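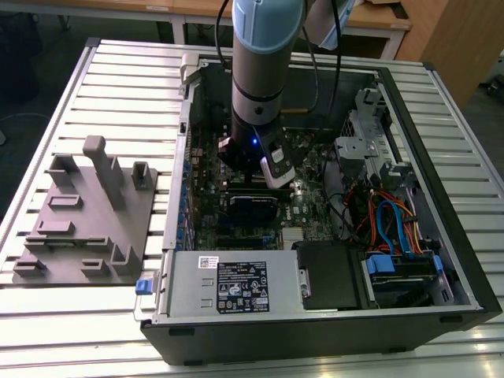

Tapio Heinonen had all but given up on finding a house with a proper kitchen and a garden within walking distance of Trernport station, and he says the first homes at Dusingate changed his mind in one visit. "I stood at the back door and could hear blackbirds, and the train home was six minutes down the hill," he said after reserving a three-bedroom terrace on the eastern side of the site.

His will be one of 122 new homes at Dusingate, the neighbourhood that Modalero is building on the old nursery land north of the town. Reservations for the first phase are now open, and we are delighted to be able to show people round at last!

Tuesday, September 19, 2023

MODALERO OPENS FIRST PHASE OF HOMES AT DUSINGATE, TRERNPORT

The first phase is made up of two- and three-bedroom terraces, a short row of four-bedroom semis facing the orchard, and a small block of flats with lift access at the corner of Yensuk Lane. Every house has its own front door on to the street, a back garden with a gate, and a dry place for bikes that doesn't mean carrying them through the hall. The flats share a walled courtyard and each has a balcony deep enough for a table and two chairs (we tried it).

Kitchens are at the back in all the houses, looking on to the garden, with room for a table that seats six. People who came to our drop-in sessions in February told us again and again that they wanted a separate utility room more than they wanted a second bathroom downstairs, so the three- and four-bedroom homes now have one, with a door to the outside and space to hang coats and muddy things. The plans were redrawn over the spring and the houses are much better for it.

The old pear trees along the southern boundary are staying. They were planted when the land was still a working nursery and they fruit heavily, so the path to the station has been moved a little to the west to leave their roots alone. There will be benches under the two largest, and anyone living at Dusingate or nearby is welcome to pick. The brick potting shed by the lane is being repaired as well, with its old slates put back on the roof, and will become a shared workshop with a sink and good light.

Heating is by air source heat pump throughout, and there is a charging point for every house with its own parking space. Parking for the flats is behind the building, reached from Yensuk Lane, with visitor spaces beside it. No construction traffic will use the lane during school drop-off and pick-up times while the later phases are being built.

The smallest two-bedroom terrace comes with a garden that catches the afternoon sun, and we think it may turn out to be the favourite. The semis are larger, with a study on the first floor and a loft that has been boarded and lit. Floor plans for every type are on display at the sales office, along with a scale model of the whole site – children have been very taken with the tiny pear trees.

The show home, a three-bedroom terrace, is open Thursday to Monday from 10am to 5pm. There's no need to book, although weekends have been lively and an appointment will get you an unhurried look round. Entry is step-free, dogs on leads are welcome, and the kettle is on.

The first residents are expected to move in next year, starting with the terraces nearest the station path. Details of the second phase, including the remaining orchard plots, will follow once the layout of the play area has been settled with the town.

Notes to editors

Dusingate is a development of 122 homes by Modalero at Yensuk Lane, Trernport. Floor plans, drawings and interviews are available from the Modalero press desk on extension 2066. Visits to the site outside show home hours can be arranged with a day's notice; sturdy shoes are needed beyond the first row of houses.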